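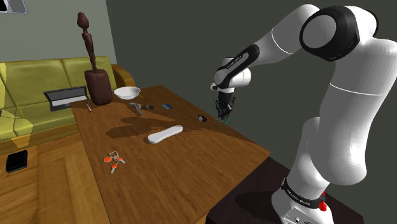

Week 2 of trying to buy a coffee table. I have now read more about tables than I read in college about anything.

—

The Engebretsen comes in "driftwood," "fog" and "quiet oat." I held the samples up to the window. They are all beige. One may be a cracker.

—

Called the store on Sullusgate to ask how tall it is. Was told it has "a low, conversational height." My tape measure doesn't have that on it.

—

Delivery to Palludton is $168. The table is $200. I asked if the table could come by itself and we could settle up later. Silence on the line.

—

Everyone in the reviews gives it five stars and then describes a disaster. "Love it! One leg fell off in August."

—

My current table is a box the Trenurus bookcase came in. It has held up for about 20 months, which is more than I can say for the bookcase.

—

Update: went to a yard sale for a lamp and came home with a table. Solid, ugly, heavy as a piano. Somebody has carved RICK into the underside.

—

I did not get the lamp. Starting a new thread on lamps tomorrow, mute me now.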